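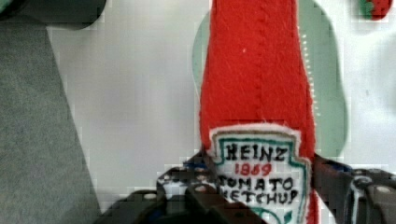
4.2 Supervision of children during services

Reading time: 2 min

Limsakul is a mid-sized congregation that runs a supervised room for children alongside its main weekly service. We examined its sign-in sheets for one program year, which yielded 2,074 entries. Each entry gives the child's age group, arrival time and the adult responsible for pickup. Entries without a pickup name were kept for the attendance counts and dropped from the analysis of family ties. Coding was done by Mwajuma Muriithi and checked by Lesego Adams, who settled disagreements by returning to the original sheet.

Attendance at the room followed the study class more closely than the service itself. In the 14 weeks when the adult class was canceled, sign-ins fell even though the service went ahead as usual. Parents interviewed in July described the class as their main reason for arriving early - the service alone did not justify the trip with small children.

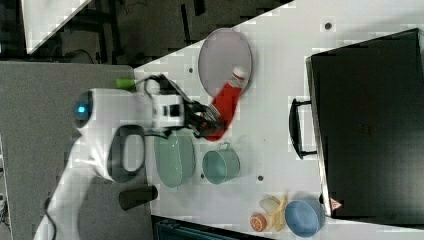

Shared meals after the service were coded separately, using the kitchen rota and the announcements in the weekly bulletin. A meal was entered only if the bulletin named a host. We recorded the level of setup on a three-step scale. The lowest step covers tables with a few loose items and no place settings, comparable to Figure 3, where a plate, a small oval dish and a red bottle with a white cap share a white tabletop. The middle step requires a setting for each guest, and the highest adds assigned seats. Most hosted meals fell on the middle step.

Figure 3. Tabletop with plate, dish and bottle.

The bulletin undercounts informal meals, and the scale says nothing about how long families stayed.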